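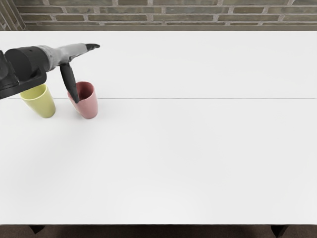 Diary / Home and Garden

September 10, 2022

The tomatoes have finally beaten me. I went out before breakfast in my slippers, meaning to pick enough for lunch, and came back with the big blue bowl full, my cardigan pockets full, and one more tucked under my chin like a violin. Every year I tell myself I'll plant fewer, and every year I stand in the nursery at Dondberg in the spring, cold and hopeful, and fill the trunk anyway.

So it was a canning day, whether I wanted one or not. I got the old pot down from over the fridge (it needed a good scrub, I'm ashamed to say) and had the radio going, and for a while it was the nicest morning I've had in weeks. I do love the sound of the lids popping as they cool. By two o'clock I had 11 quarts lined up on the towel and a burn on my thumb, a small one, and the whole house smelled like my grandmother's back porch.

I used her recipe, the one with the bay leaf and the spoonful of sugar she always denied putting in. The card is so stained now that I can hardly read the bottom half, and I really should copy it out before it goes altogether. I've been saying that for 20 years.

In the afternoon I drove over to Cinulham to drop off three jars at the church pantry and took the long way home past the lake. The water was so still! There were geese on the far bank, and a few of the maples have started turning, just at the tips. I pulled over and sat there with the window down longer than I meant to. I thought about the summer we rented the cabin at Waaka and it rained every single day, and how we ate tomato sandwiches on the floor and played cards until the deck went soft.

Leftover soup for supper, and too much bread. There's still half a bowl of tomatoes on the counter, the split ones mostly, and I suppose they'll be sauce tomorrow — or they'll be compost, if my feet have any say in it. Must remember to buy more lids. And to call about the gutters before November.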